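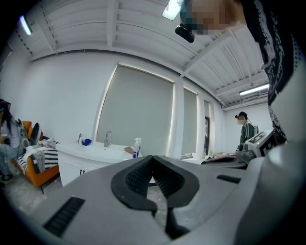

Olga Caldeira wrote on Nov 27, 2025:

I led the evening prayers at Allstead last night and I'd like to ask the list about the silence after the psalm. The sheet only says "silence is kept". I left what I thought was plenty and was told at the door that it was far too short, and by someone else that people had started to wonder if I had lost my place. I don't mind which it is, but I would like to know what others do. Do you time it? Do you announce it? And does it matter if it differs from week to week depending on who is leading?

Also, we had Psalm 50 and I cut it after verse 15 as the sheet allows. Two people carried on reading. Is there a better way of marking the cut?

Olga

Olga,

I've led at Allstead and at Gradbridge, and the habits are different, so that may be part of what you ran into. At Gradbridge they are used to a long silence. At Allstead most people come straight from work and the old sheet had no silence in it at all until the new one came in this September.

What I do is count breaths. I breathe in and out slowly ten times and then begin the next part. I tried a watch and didn't like it, as I spent the whole silence looking at it. Ten breaths comes out a little under a minute for me. If the psalm has been a heavy one I go to fifteen.

I do announce it, but only in a few words before the psalm, never after. Something like "After the psalm we'll keep silence for a minute or so." If you say it afterwards you have already broken it, and people start shuffling their sheets. Once they know it is coming they settle much faster, and they don't think you've lost your place.

As for whether it should be the same each week, I think it should be near enough. Michalis Stefanou argued on this list a while ago that the leader ought to judge it on the night, and I can see the point for somebody with a lot of practice. I found that when I judged it on the night I made it shorter every time. I was nervous and a silence feels twice as long from the front. A fixed length took the worry away and I could pray in it myself.

On Psalm 50, the cut is a nuisance. The sheet puts the optional verses in square brackets but the brackets are small and easy to miss in that light. Three things have helped at Gradbridge:

Say the verse numbers when you announce the psalm. "Psalm 50, verses 1 to 15." Then pause long enough for people to find the end as well as the beginning.

Slow down on the last verse you mean to read. People hear it and stop with you.

If somebody carries on anyway, let them finish the verse and then go into the Gloria. Please don't stop them. It happened to me with Psalm 40 and I put my hand up, which was a mistake, and the poor man apologised to me afterwards over the tea.

I'd go further and ask whether we need to cut Psalm 50 at all. If you stop at verse 15 you finish on "call upon me in the day of trouble", which is a comfort, and you leave out everything that follows about people who recite the statutes and then cast them behind their backs. I know it's hard to read aloud on a weeknight. But it is addressed to people very much like us, who turn up and say the words, and I have come to think it should be heard once a year at least. It only adds a couple of minutes. Normand Lemieux reads the whole thing, and as far as I know there have been no complaints.

You didn't ask about the halfway pause in each verse, but I'll mention it while we're on the subject. At Allstead the two sides of the room come in at different points after the colon. If you're leading, it helps to sit with one side and read at your normal voice, and let the other side find its own pace. Leading from the desk in the middle seems to make both sides wait for you.

I don't have the file for the sheet, so I can't alter the brackets. Fulgencio Meléndez has it, I believe. Could the optional verses go in a lighter type, or be indented? Indenting would be my preference, since the lighter type may not survive the photocopier. If it's being reprinted, the second collect on the back page has "thy" in one line and "your" in the next, and that wants putting right too.

I'm down to lead on the Wednesday after next. It's Psalm 20, which is short and has nothing to cut. I'll keep to ten breaths, and if anyone thinks that is wrong for Allstead, please tell me on the list beforehand and I'll change it.

Kristaps Ķēniņš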